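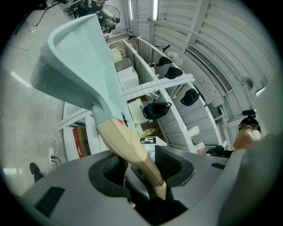

23 de septiembre de 2023. Taller, estantería blanca.

Segunda vuelta al inventario. La hoja que dejó Tae-yang Ki en marzo sigue pegada en la carpeta y ya no vale para casi nada: habla de "zona de textil", "zona de consumibles" y "zona de mano". En la práctica, las gorras negras cuelgan del borde, el rollo de papel blanco comparte altura con la caja de cartón, y hay un bote amarillo pequeño tumbado junto a una caja blanca. Si eso son tres zonas, yo no las veo.

Cestas blancas de rejilla. Se compraron en Wernance con la idea de que, al verse el contenido por los huecos, no haría falta etiquetar. No me lo creo. Desde el suelo, con la de arriba, hay que bajarla igual. Propongo una etiqueta grande en cada una y probar un mes.

Gorras. Cuatro. Colgadas ocupan menos que en un cajón, de acuerdo, pero la que queda más baja se pone delante de la cesta y hay que apartarla para meter la mano. Tae-yang dice que es cuestión de acostumbrarse. Lleva diciéndolo 8 semanas.

Raíles perforados: lo mejor del mueble. Con los agujeros se puede cambiar la altura de las baldas sin taladrar. Pendiente bajar una 9 cm y ver si el rollo cabe de pie. Sospecho que no, pero medirlo cuesta poco.

Herramientas de mango. El catálogo de Zisavance recomienda guardarlas con la cabeza hacia arriba "para proteger el mango". No explica de qué lo protege. A mí me preocupa más que el peso quede en lo alto y se venga todo abajo al rozarlo. Para esta, de momento, gancho corto y nada de apoyarla en la pared.
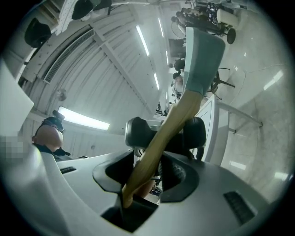 Mango de madera clara y cabeza verde azulada.

Sobre el mango: veta a la vista, tono amarillento. Tae-yang quiere darle aceite de linaza. No tengo claro que haga falta y antes preguntaría qué acabado trae, que luego se queda pegajoso como pasó con los de Hsueh. La ficha del pedido pone "madera natural", o sea, nada.

Presupuesto de Zerkus para un panel con siluetas: 14 ganchos. Piden además que les mandemos el contorno de cada herramienta dibujado por nosotros. Entonces, ¿qué hacen ellos? Lo dejo sin contestar.

Pendiente:
- etiquetas para las cestas
- mover la gorra de abajo
- poner de pie el bote amarillo y mirar si cierra bien
- medir balda y rollo
- preguntar por el acabado del mango
- retirar la hoja de marzo, o que alguien me demuestre que la usa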